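**Phantom grip** is a fault in cloth-handling robots in which the gripper reports that it is holding fabric when it is holding none, or keeps reporting a hold after the fabric has slipped away. The best-known case is the Fimeck folding cell at Zukosside, where a run of 660 folds was halted on 16/07/2022 after the arm carried out 10 complete folds in midair. It remains one of the most delightful puzzles in the field – a machine going through every motion correctly, with nothing in its fingers!

## Cause

Cloth is wonderfully hard to hold. A rigid part stops the fingers at a known width, so the controller can tell a full grip from an empty one. Thin fabric compresses to almost nothing, and the gap between "holding one layer" and "holding air" can be smaller than the wear in the finger joints. At Zukosside the closing threshold had been set on a heavy towel and never changed for lighter goods. Motor current was no help either, as two fingers pressing on each other draw much the same current as two fingers pressing on a thin sheet.

Creased cloth adds a second route to the same fault. The fingers can press into a ridge and bunch the material around their tips, giving a strong contact signal, and still lose it on the lift. 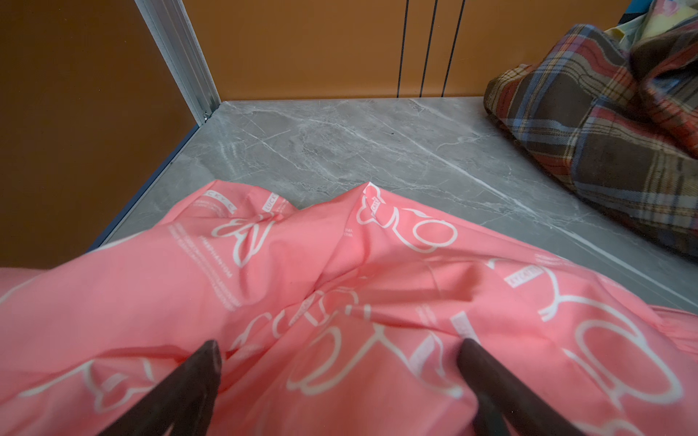
**Can a phantom grip injure anyone?** The fault is mostly a nuisance, but a dropped cloth can wind around a moving joint, and a person reaching in to clear it may be struck if the arm is still running its program.

## Detection and repair

The Zukosside team replayed 246 logged grasps and found that finger width alone could not separate good holds from bad ones. Their fix, later named the Guerreiro check, adds a short pause after the lift and compares wrist force with the reading taken before contact. If the weight of the cloth is missing, the arm stops and opens its fingers. After 2 failed attempts it waits for an operator.

Reveseo, a rival controller, uses a wrist camera for the same purpose. It copes better with very light fabric, where the force change is tiny, though patterned prints slowed its early versions until a November update.

## See also

- Double pick
- Gripper calibration
- Protective stop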